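Slow hands make better teachers

October 25, 2023
By Ritva Sjöberg

Most of the argument about robot teaching in our trade is about equipment. Should the operator take hold of the arm and move it through the job, or sit back with a controller and drive it from a distance? I have spent four years on both methods and I think the question gets too much attention. What matters more is who is doing the showing, and how long they are given to do it.

I work at Larner, where we teach arms to handle soft things: cloth, cords, bags, anything that won't hold its shape. Over the last season we recorded 2,477 demonstrations. When Kaisu Ruotsalainen went back through them, she threw out 684. I was annoyed at first. Then I sat with her and watched a good number of the rejects, and I agreed with nearly every one.

Few of them were failures in the usual sense. The cable got where it was going. The trouble was in the middle, where the operator hurried, overshot, came back, nudged the cable twice and then carried on. A person watching would forgive that. A model trained on it learns that nudging twice is part of the job.

Guiding by hand has one large advantage. You feel the arm, and you tend to slow down at the right places, near the plug end or where a cord doubles over itself. It also has a cost. Your own body gets in the way, you lean on the table, the fabric shifts, and the cameras see a sleeve where they should see the work. Our older hand-guided recordings are full of elbows.

Remote control fixes the elbows and brings its own problem. Operators can't feel the cloth drag. New ones push too hard for the first week or so, and their recordings from that week should be marked as practice and kept out of the training set. Esko Kiiskinen disagrees with me on this. He says a robot should see clumsy work as well, so that it learns to recover. I accept that for recoveries someone has planned and labelled. I don't accept it for clumsiness that was left in to make up the numbers.

And the numbers are where it usually goes wrong. Bravska pays its operators by the finished demonstration, and a few other shops have copied them. I think that is a mistake. Pay people by the piece and you get pieces. Elli Hyvönen came to us from that arrangement and it took her until December to stop rushing the approach. She is now the best teacher we have. On a bad day with a knotted cord she might finish only a handful, and I would take those over a full day from almost anyone else.

I would also like to see more untidy material on the table. Too many demonstrations are done on a plain mat with a cord laid out straight. People's houses and workshops don't look like that. Use patterned fabric. Leave the knot in. If the operator has trouble telling the cable from what is under it, the recording is probably worth having, provided they are given the time to do it properly.

None of this needs a new arm or a better controller. It needs an hourly wage, a quiet room and someone like Kaisu with the authority to say no to a recording after the work has been done. That last part is the hardest to get past a manager, who sees 684 discarded files and thinks of the hours behind them. I thought of them too. I would still throw them out. 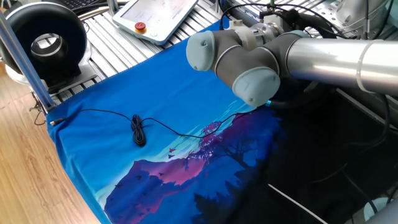
3 min read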